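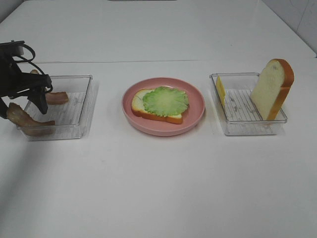
I finished the second prop box over the weekend, a ghost hunter's travelling case to go with the one I sold at Ellcombe. It has 4 compartments lined in green felt, a brass bell, a pendulum and a bundle of letters I aged with tea. The hinges came from a junk shop in Grencombe and needed filing down before the lid would shut.

I'm asking 252 pounds for it – a bit more than last time, but the lock works on this one. It goes to the Prustville fair in December if it hasn't sold by then.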